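Open day at the Skorbridge robot lab

Posted 10 Mar 2018
Words and gallery by Berenice Alvarado

I've been meaning to get myself over to the Vireck building in Skorbridge ever since they started doing open days, and this time I finally signed up before the list filled! They had 761 people through the doors, in small groups, and I was in group 29, which meant a long wait in the lobby with a paper cup of tea and a very good ginger cookie.

If you've never been, the building is the long low one behind the old Barros bakery supply place. You come in the side door, get a sticker with your group on it, and then someone walks you up a ramp to the demo hall. Our guide was a soft-spoken guy who had clearly given the same talk all morning and was still having a nice time. He let us ask anything, and my group was a nosy bunch, so we ran over our slot by a good bit and the people behind us were lovely about it.

I went mostly for the handling bench. I used to pack lab supplies for a living (summers, a long time ago, mostly one hot August that I'll never forget), and I know what it's like to pick up fiddly plastic bits all day. Round things roll. Clear things vanish the second you put them down. I once spent half a shift looking for a lid that was sitting right in front of me. So I wanted to see how a machine gets on with the same kind of stuff, and I parked myself next to that bench and didn't budge.

They call the arm Pukard. I asked where the name came from and got three different answers from three different people, so pick your favorite. There's a little camera down by the gripper, and you get to look at what it sees, which I liked more than anything else all day. You're right down there between the fingers.
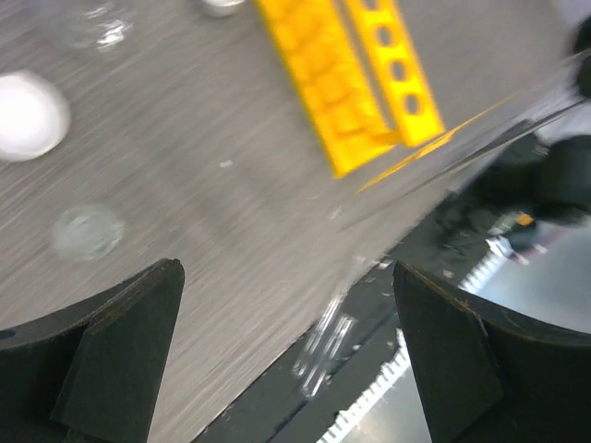 Pukard's own view of the bench, with a gripper finger on each side and the yellow plastic piece still well out of reach. Look for the faint clear circle on the metal, left of the middle. It took me a while!

I asked about the see-through pieces, naturally. Our guide said those are the ones that give them the most grief, and that a bright yellow part is a holiday by comparison. Shiny metal underneath doesn't help, he said, with the light bouncing back at the camera from all over. A woman next to me asked why they don't just paint everything yellow, and he laughed and said he'd put it in the suggestion box. I think she meant it, and I'm kind of on her side.

The other thing I hadn't thought about is how much goes into deciding how hard to squeeze. I just do it! You pick up a thin cup and your hand knows. He had us try it with a pair of kitchen tongs and our eyes shut, passing a plastic cup down the line, and my group managed to crush two of them before it got to the end. A boy of maybe ten did it perfectly and was unbearable about it for the rest of the tour (good for him).

After that there was a short talk in the side room with 34 folding chairs and a lot more people than that, so I stood at the back by the coats. It was about what they'd like the bench to be doing by 2030, and I'll be straight with you, some of it went over my head. The part I followed was about sorting mixed trays, where you don't get to know ahead of time what's going to be in them. My old boss would have loved that. She'd have wanted one delivered the same week.

I didn't get many pictures worth keeping. My phone was nearly dead by the time we reached the hall and most of what I took is the back of a tall man's head, so it's a short gallery this time. If you were in one of the other groups and got anything nice from the ramp or the talk, send it over and I'll add it with your name on it.

A few practical bits for anyone thinking of going next time. Parking is behind the building and fills up early, so take the bus if you can. The hall is chilly, bring a sweater. Kids are welcome and there was plenty for them to poke at. The cookies are by the front desk and the ginger ones go first.

Thanks to everyone at Vireck for putting up with my questions, and to the lady who lent me her pen.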